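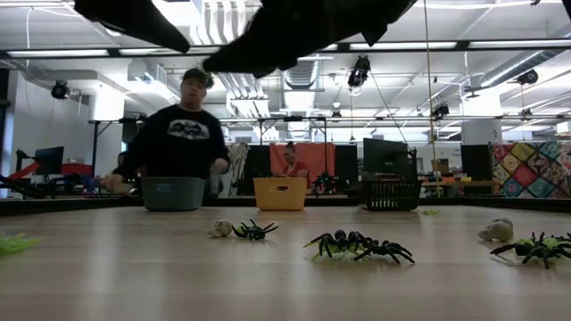

10 Dec 2024

Batside decorations, second evening of sorting. Stock list stood at 1,301 items in July and stands at 1,107 now, the difference being broken window clings and the paper bats, which I have written off. Skulls and spiders are still to be entered. Sodberg want the crates back by the end of the month, so everything goes into our own tubs.

Labels: printed 12, used 5. The Nestum tape lifts at the corners on ribbed plastic and holds well on smooth. Will try the wider roll.

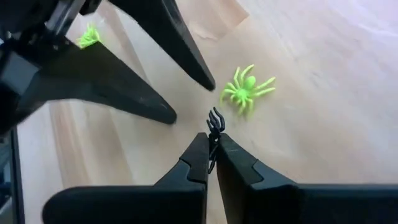

Spiders are to be stored by colour this year. Last year they went in as one lot and the legs locked together, which cost most of an evening to undo. The lime green ones show up well on the pale wood and are quick to check for bent legs. The black are slower, the legs being thin and curved enough to hook on anything. Pick them up by the body. Green and black get separate lines on the list.

Skulls next, then the Yousafzai box, which I have not opened. Need more tissue paper. Stopped at the end of sheet 5.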